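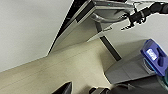 Minutes of the furniture and rooms meeting held on January 28, 2018 at the Jistgate building, ground floor. The meeting looked first at the tables, as agreed in December. The light grey table with the dark front edge and charcoal leg, standing near the off-white wall, was taken as the pattern for the rest, and members asked that any further tables be as close to it as possible. The pale beige surface with the faint wood grain was thought to go well enough with the grey, and it was agreed not to insist on one colour throughout.

Present: Styliani Zacharopoulos (chair), Sihan Ye (minutes), and members of the rooms group as signed in the book. Apologies had been received by email and were noted.

1. Minutes of the December meeting

Agreed as a correct record, with one change. Under item 4, "the long room" should read "the end room". Sihan to correct the copy in the folder.

2. Matters arising

The wobbling table in the end room has been looked at. One foot had been screwed in too far and has been let out again. Styliani asked people to report a wobble and leave it alone, as folded card under a leg tends to be kicked out and lost.

The missing key to the tall cupboard has been found in the kitchen drawer. It is to go back on the hook by the door.

3. Tables

Sihan had obtained two prices for further tables. Bratavari can supply a grey top with a dark edging strip at 95 pounds each, delivery included, but the buyer has to put the legs on. Kirkegaard is dearer and delivers them made up. There was some discussion of whether making them up ourselves was a fair thing to ask of people on a Saturday. The general feeling was that it was, provided the right tools were there at the start.

It was pointed out that the Bratavari edging is glued on and that a similar strip had lifted on a table in the end room after a heater was left close to it. Sihan will ask what the supplier does about edging that comes away, and whether replacement strip can be bought by the length.

Agreed: to order five tables from Bratavari, subject to a satisfactory answer on the edging. Styliani to sign the order.

4. Walls

The walls are to stay off-white. A proposal to paint one of them green was put and did not find a seconder. Scuffs at chair height in the end room will be touched up from the tin already in the store. If the tin has dried out, a small one of the same shade may be bought without coming back to the meeting.

Styliani reminded members that notices should go on the board and not be taped to the paintwork. Two patches near the door have already come away with the tape.

5. Layout

Three layouts were tried on paper. The first, with the tables in a single long row, was liked for meetings but left too little space to get past to the windows. The second, in a horseshoe, used more chairs than the room has. The third, with tables in pairs and a gap down the middle, was preferred.

Agreed: to use the third layout for a trial until the next meeting. A drawing will be put up inside the cupboard door so that people can put the room back after use.

There was a question about cables running across the gap. Vindinano has quoted for a floor cover, but the meeting felt this could wait until the trial was over. In the meantime anything that needs a socket should be set up on the tables nearest the wall — this was agreed without a vote.

6. Cleaning of table tops

More than one member had noticed rings on the tops. A damp cloth and a little washing-up liquid should be enough. Scouring pads are not to be used on the grey tops, and those at the sink have been moved to the lower shelf and marked for pans only.

The beige wood-grain surface shows marks less but needs wiping just as often. Coasters will be tried.

7. Any other business

The clock in the end room is slow again. New battery to be fitted.

Styliani asked whether the old trestles could go. Two members would like them for home, and it was agreed they may take them once the new tables are in.

Actions

Sihan: write to Bratavari about edging; correct December minutes; put up layout drawing.
Styliani: sign order; check paint tin; buy coasters and clock battery.
All: return keys to the hook after use.

The date of the next meeting will be sent round by email when the delivery date is known.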